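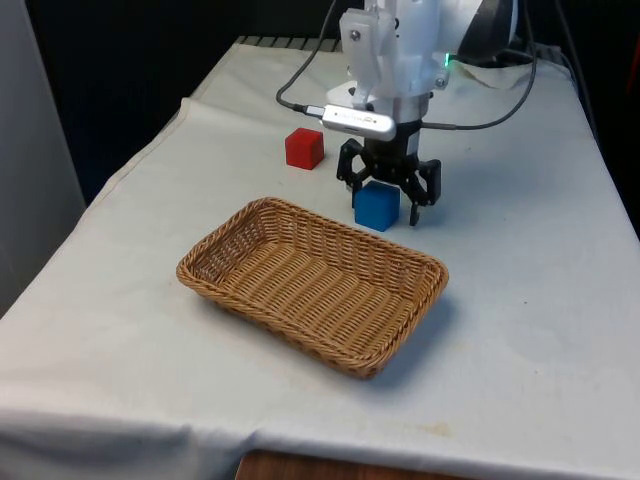
How to clean a wicker basket and wooden cubes before you put them away

In our home the building cubes live in a shallow wicker basket. It is a nice way to keep them, but wicker collects dust in every crossing of the weave, and painted wood becomes dull when many hands touch it. I clean both together, two times in a year, and it takes one morning of easy work plus the drying. I write here the way I do it, with the small mistakes I made before.

What you need

A soft brush. An old toothbrush is also good for the rim.
A vacuum cleaner with the small brush nozzle.
Two cotton cloths, one for washing and one for drying.
A bowl with 2 liters of lukewarm water.
15 ml of mild dish soap.
An old white tablecloth to work on.

Step 1. Prepare the table

Cover the table with the cloth. I prefer white for this job, as the crumbs and broken pieces of wicker are easy to find on it. The cloth does not need to be ironed, and old stains do not matter. Let it hang over the side a little, then later you can fold the edges together and shake everything outside.

Step 2. Empty the basket

Take all cubes out and put them at the back of the table, behind the basket. Turn the basket upside down and knock on the bottom with your flat hand. Turn it a quarter and knock again. Sand is the worst thing for wicker, so repeat until nothing more falls.

Step 3. Brush along the weave

Look at the direction of the weave on the bottom. When it runs diagonal, brush diagonal too. If you brush across it, you push the dust deeper and you can lift the ends of the strands. The sloping sides are easy. The braided rim needs more patience, and I go over it with the toothbrush from outside and from inside. After this, use the vacuum cleaner on low power.

Step 4. Wipe the basket

Mix the soap in the water. Dip the cloth and wring it very strong, so that it is damp and does not drip. Wipe the inside first, then the outside. Do not put the basket in the bathtub. I did this with a bigger one and the bottom was never flat again.

Take a second pass with clean water, also with a wrung cloth, and dry with the cotton towel.

Step 5. Clean the cubes

Painted wood must not stay in water. Wipe each cube side by side with the damp cloth and dry it immediately. Before you begin, test the color on one corner. Red paint gives color more often than blue in my experience, so I wash the red cubes last and keep a separate cloth for them.

If the surface looks worn and matte, you can leave it like this. When there are splinters, sand the place lightly with fine paper and wipe off the powder.

Step 6. Let everything dry

Stand the basket on its long side in a room with moving air. Not on a radiator and not in strong sun, or the wicker becomes brittle. In August mine was ready the same evening. In winter I wait until the next day. The cubes dry faster, but turn them once so the lower side gets air also.

Step 7. Put back

Touch the bottom of the basket with the back of your hand. If it feels cool, it is still damp inside and you should wait. Put the cubes in one layer when there is space for it. A heavy pile in the middle makes a shallow basket sink with time.

If a strand is broken

Cut the loose end short with nail scissors. For a longer strand, make it soft with a wet finger, push it back under its neighbor and fix it with one drop of wood glue. Hold it with a clothespin until the glue is hard.

Updated 3/4/20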